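4 min read

I finally made it to the open day at the Skirncombe veterans' memorial hall, after two years of telling my aunt I'd go. It's a long drive out past Vultotora and I got lost once (my own fault, I trusted the radio more than the map), but I got there in time for the wreath laying. The color guard was high school kids, very serious, and the bugler had to start over because of the wind. I cried anyway! 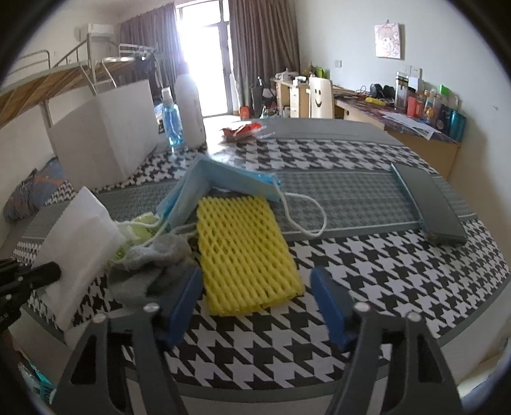 Who can go in the records room?

Anyone who signs the book at the front desk, and you don't need a relative who served. I asked Brock Girard, who was running the desk, and he handed me a pen before I'd finished talking.

The records room was my favorite part. They have 190 letters from the county's soldiers, most of them in plain gray boxes, and you can read copies at a long table. I read 14 before my eyes gave out. One was nearly all complaints about socks. 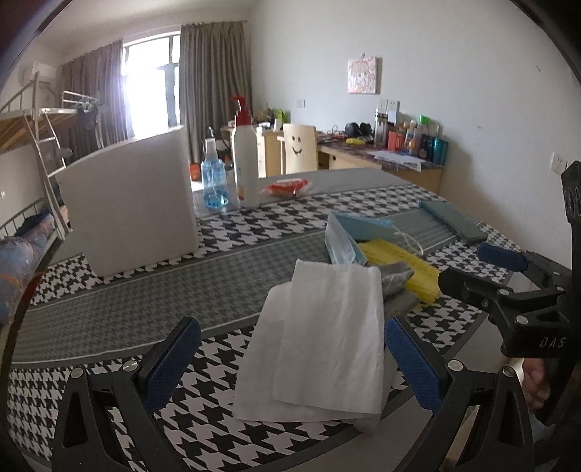
After that I went back out for the speeches. Zoila Cabrera talked about her grandfather's medal, which was mailed to the wrong town and sat there for 60 years -- she kept it short and I liked her for that. Then the mayor went on, and on, and I slipped off for coffee with Vija Paju from my old unit. We had 3 cups each and missed the flag folding completely.

Parking is on the grass by the Clullis feed store, so wear boots if it's rained. The next open day is in May again, and I've already put my name down to help with chairs.

Posted 2018-05-23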